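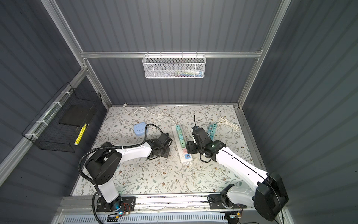
I have a drawer problem, and I bet you do too. Mine is the one under the phone in the hall, and it's where every plug, cord and charger in the house goes to die. I cleaned it out in April, got to 2 shopping bags of cords, and came away with an opinion I can't shake: chargers should be loud. I mean color! Give me pink, give me teal, give me something my kids can't swear they've never seen before.

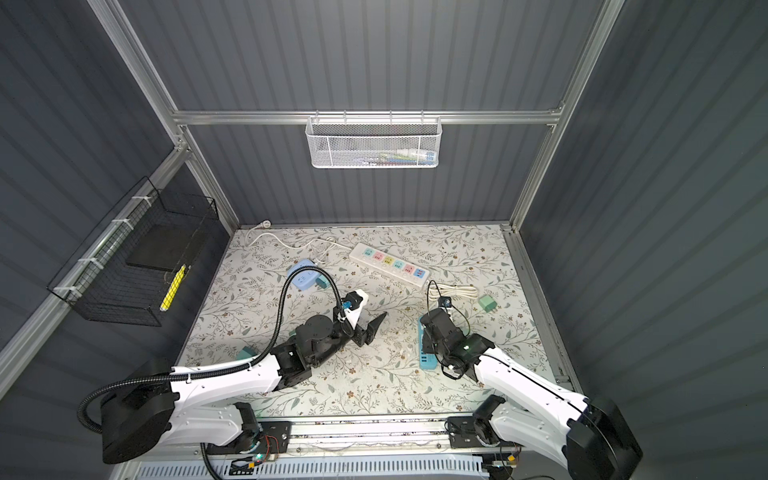
Niazi Dresia

For years I bought everything in white (it looked so calm on the shelf at the store) and then spent my evenings crawling behind the couch trying to work out which white thing belonged to which other white thing. A power strip is a working tool, like a screwdriver, and we don't hide screwdrivers by painting them the color of the baseboard. My sister-in-law over in Malalside says bright sockets look like a toy store. Fine by me! I can find things in a toy store.

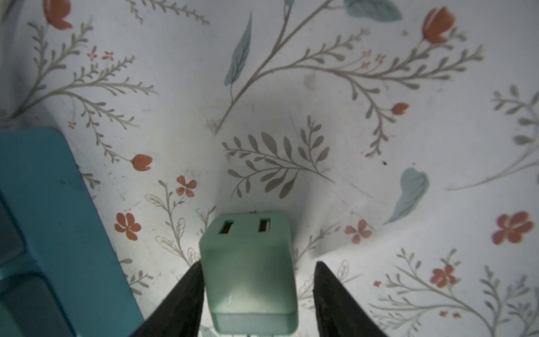
Color won't fix everything, I'll admit, and my real beef is with how many of these little cubes we keep around. The hardware store in Bustinbridge had 111 different chargers on the wall last time I went in, and I know that because I stood there and counted while my husband looked at hinges. Most of them had one port. A mint-green cube with two USB ports side by side does the work of a pair of those, and you'd spot it from across the kitchen, even on a flowery tablecloth. So buy the double one, in a color you'd never paint a wall, and hang a wire basket someplace handy for the odds and ends. Then go deal with the drawer. I still have one bag left to sort, and it's sitting by the back door where I trip on it every morning.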